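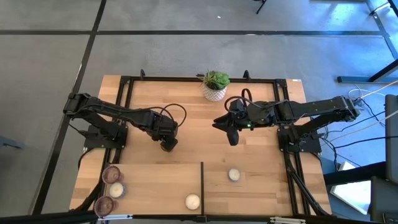
How does a small record label make money on a vinyl pressing in its first year? At the Hunby music trade fair, the label people I asked mostly said they sell the first 125 copies at shows and through their own mailing list, then let shops take the rest on a smaller margin.

I went in January, on the morning session. The fair had 183 stands this time, mostly labels, publishers and booking agencies, with a few merchandise printers near the entrance.

Grotaner, a distributor, had the longest line. Their new contract runs 3 years and leaves the publishing rights with the artist. The label pays for returns, and two people ahead of me were arguing about that clause.

Jayawardena Publishing gave a talk on sync licensing that lasted almost 45 minutes. Most of it covered paperwork: who owns the master, who signed the split sheet, and how long a TV production will wait for an answer. Handouts ran out early.

Alus, a touring agency, was booking support slots for the fall. They wanted ticket counts from past shows and did not ask about streams.

Coffee was expensive and the upstairs hall was cold. Parking is free after noon.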